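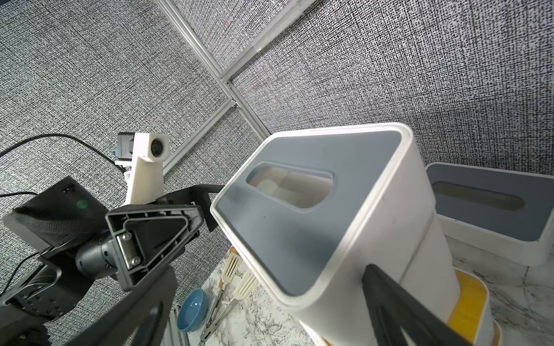

Session 8: Boxes for Boxes

Handout for Household Goods and Their Storage. Keep it with the others. The reading is the Egger chapter on lids, which is short and better than it sounds.

Last session ended with an argument over whether a tissue box cover counts as furniture, decor or packaging. The class voted for decor. The class was wrong, or at least hasty, and tonight we start over.

The object under discussion

Tissues are sold in a box. The box is cardboard, it dispenses tissues perfectly well, and people are ashamed of it. So they buy a second box to put the first one in. The second box does the same job a little less conveniently and has to be opened every time the tissues run out. Whole shelves of the home goods aisle depend on this arrangement, and I own two of them myself, so spare me the looks.

For our purposes a cover has three parts: the body, the lid and the slot. Write these down. You will be surprised how many people on the midterm call the slot "the hole."

Body

Ours are white, with rounded corners. Rounded corners are kind to hips and to children, and they waste space on a shelf, where square things would meet properly. Feel free to have an opinion about this trade. Wemar, the house style we keep coming back to in this course, rounds everything. Kosten rounds nothing and has the bruised customers to prove it.

Lid

We have two kinds on hand, the gray and the yellow bamboo-style. The gray reads as "office" and the yellow reads as "spa," and the tissues inside remain unmoved by either. Notice that the lid is the only part anyone picks when shopping. The body is taken on faith.

Look too at the join between lid and body. A seam that sits quietly on the side is a good seam. A seam you can find in the dark with your thumb is going to collect dust, and you will be the one who digs it out with a toothpick.

Slot

The oval is the standard, and it deserves more respect than it gets. If it's too narrow, the tissue tears. If it's too wide, the next one falls back inside and you go fishing, usually with a cold. The slot also decides how much of the contents you have to look at when the box isn't in use. A pale slot and a dark lid make a strong contrast, which shows off the opening whether you wanted it shown off or not.

Stacking

The Guritance catalog from May shows its covers in towers, styled with a fern. Towers are handsome in a catalog. At home, a stack means that the box you can reach has to supply everyone, while the ones underneath sit there with their slots blocked. Stacking is for storage. A tissue box in storage is just a box.

The other point about stacking is what it hides. Put a box behind a stack and you have, for household purposes, lost it. You will buy another. This is how people end up with 12. 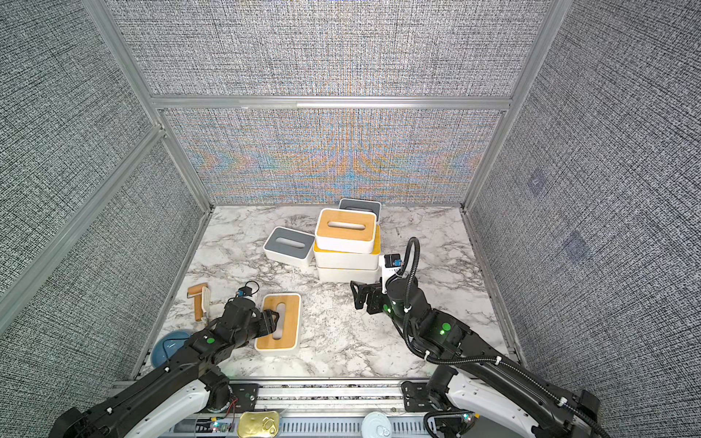
Exercise: putting them in order

Work on a clear stretch of table, in pairs.

Sort by lid color first. Do not stack yet. I know you want to.

Turn every box so the long side faces front. A box set at a slight angle looks casual for one afternoon and careless from then on.

Decide which boxes are in use and which are spares. In-use boxes stay on the surface with the slot clear. Spares may be stacked, same lids together.

Handle the lids by the rim. Pressing down near the slot is the natural thing to do, and it's how lids get bowed.

Put the loose odds and ends from the table in a bowl. They are next session's problem.

For next time

Write one page on a cover in your own home: body, lid, slot, where it stands, and who in the household refills it. If the answer to the last part is "it just gets refilled," go home and ask around.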